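On Keeping a Household Expiration Register

Sep 18, 2023

Readers of this blog will recall that the spring entries dealt with the storage of household papers. The present entry turns to a related matter, namely the keeping of a written register for goods that expire. I have maintained such a register for nine years, and several correspondents have asked how it is organized.

The register began as a single sheet taped inside a pantry door in our former apartment on Allondale Street. It listed yeast, baking powder, and the contents of the first aid box. When we moved, the sheet was copied into a bound notebook, and the notebook is now in its second volume. I mention the history only to make clear that the method was not designed in advance. It was corrected many times, and some of the corrections were themselves mistakes.

What Belongs in the Register

An item is entered if it meets two conditions. It must carry a printed date, and it must be something the household uses less often than once a month. Milk is therefore excluded, as are eggs and bread. Dried yeast, gelatin, seed packets, antiseptic wipes, water filters, batteries, and fire extinguishers are all included.

Small flat goods deserve particular attention. A jar on a shelf is seen every time the cupboard is opened, whereas a sachet or a single wrapped wipe slides behind other things and stays there for years. In my first full inventory, most of the expired items were of this kind. Garnet Tremblay, who wrote to me after the spring entries, reported the same result from a much larger kitchen than mine.
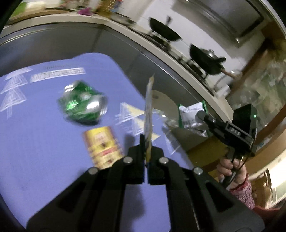 How Entries Are Written

Each entry occupies one line and has four parts: the name of the item, the place where it is kept, the printed date, and the initials of the person who made the entry. The place is given by shelf or drawer and never by room alone. "Kitchen" is of no use to a person searching for gelatin on a Sunday evening.

Dates are copied exactly as printed. For some years I converted them all to a single style, and in doing so I twice exchanged the day and the month. Where a package gives only a month and a year, the entry does the same. Packages that state a period after opening receive a second line on the day they are opened, and the original line remains in place.

Pencil is used throughout. I had preferred ink until Ingeborg Nägeli pointed out, quite correctly, that my crossed-out lines could no longer be told apart from my underlined ones.

The Review

The register is read from beginning to end twice a year, in the spring and again in November. The November review is the longer of the two, as it takes in the garden seed, the candles, and the winter supplies for the car. Our current volume holds up to 200 entries, and a complete reading with all drawers opened occupies one afternoon.

During the review each item is located and compared with its line. An item that cannot be found is marked with a small circle and left in the register until the following review. If it remains missing, the line is struck out. Items past their date are set aside, and the decision to keep or discard them is made at the end of the session, when everything can be considered together. Seeds are generally kept and tested on a damp paper towel. Medicines are never kept, and they are returned to the pharmacy.

A Note on Electronic Registers

Hubert Rüegg has asked whether a spreadsheet would serve the same purpose. It would, and it would sort itself by date – an advantage I do not dispute. I maintained one for two winters alongside the notebook. The difficulty in our household was that entries were made at the desk, some hours after the shopping had been put away, and the printed dates were by then supplied from memory. The notebook hangs on a hook beside the pantry, and entries are made while the package is in the hand.

Households in which a telephone is always within reach may come to a different view. Mr. Rüegg has kindly agreed to send me a copy of his own arrangement, and I shall publish it if he has no objection.

Correspondence on this entry may be sent to the usual address. Questions on the labeling of frozen goods are being held for a separate entry.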